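The Budget Line

Muthoni Wanyama had the quotation open on her laptop before the kettle was on. Mivoslow wanted 822 euro for one pair of grippers, the kind you hold in the hand, with the blue pads. Cosik wanted 700 for nearly the same, but delivery was in July.

"And how many pairs do we need?" asked Finbarr.

"Seven, if Shigeru is right."

"Is Shigeru ever right about money?"

She did not answer. She looked at the daisy tablecloth, the snack bags, the paper cup on its side. A whole project was resting on whether such a table could be tidied, and she had to put a price on it before evening.
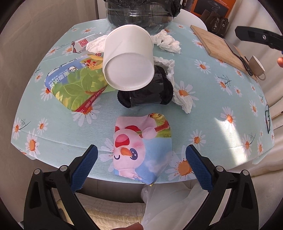 The Second Quotation

Finbarr Phelan had learned his arithmetic in his father's shop, and he still wrote his sums on the backs of envelopes. He made a column for grippers and a column for spare pads. Then he stopped, with the pen in the air.

"What do the pads cost when they wear out?"

"Thirty for a set," said Muthoni.

"And who has put that in the budget?"

She turned the laptop a little away from him. It was a small movement, but he had known her for a long time.

"So we buy fewer," he said. "Five pairs now. Then we can afford to use them properly."

"Shigeru will be disappointed."

"Shigeru can be disappointed in April and happy in July."

She laughed then - the first time that day - and deleted the seven. The new total looked modest, almost shy. She read it twice, wrote "spare pads" on a line of its own, and went to telephone Mivoslow before she could change her mind.

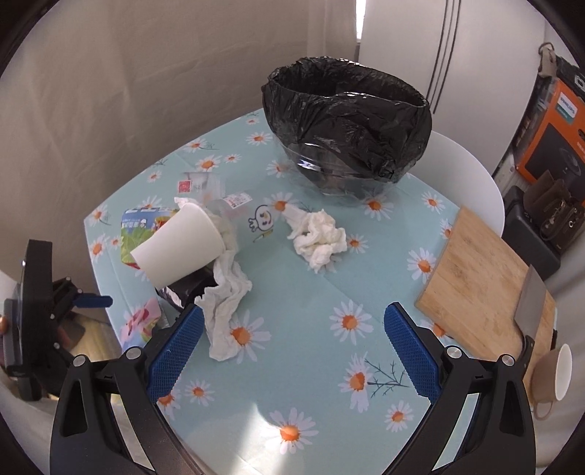 The daisy tablecloth, with the cup and the tissues still to be cleared.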